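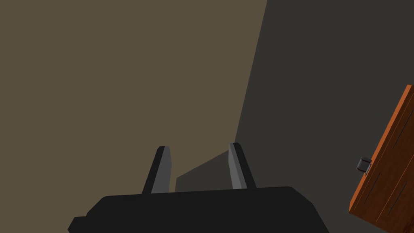 Print this item | E-mail to a colleague
Filed under: Shop Floor & Lab News > Robot Teaching

Remote sessions open for the cabinet tasks

February 12, 2018

The Narndale group has started taking bookings for the second set of teaching sessions, and this time most of the work is done in the simulator. Operators steer the arm with a hand controller and watch through the wrist view, so the two fingers stay in sight for the whole run. A run starts with the gripper open and empty. From there the operator brings it to a wooden door with a small metal fitting on it, and the software, Tawhiri, records every motion.

Ntombi Mahlangu, who schedules the sessions, wants 2000 runs by the end of September. The first set gave 1000, all of them led by hand on the arm at Bemberg, with a person holding the wrist and pushing it through the motion. Those were smooth but slow to collect. Remote runs go faster, though new operators tend to overshoot in the first hour and then creep — both habits end up in the data.

Pieter Msimang has written a short guide for newcomers. His main advice is to turn the wrist early, well before the fingers get near the door, and to keep moving at one pace. If a run goes badly, finish it and mark it as failed. Please don't delete it. Min-kyu Woo uses the failed runs to check the training code.

Each operator is asked for 100 runs, split over 2 visits. No robot experience is needed. Left-handed controllers have been ordered from Hurnari and should be in before the second round of visits.

To book a place, write to Ntombi or put your name on the sheet outside the simulator room.

Print this item | E-mail to a colleague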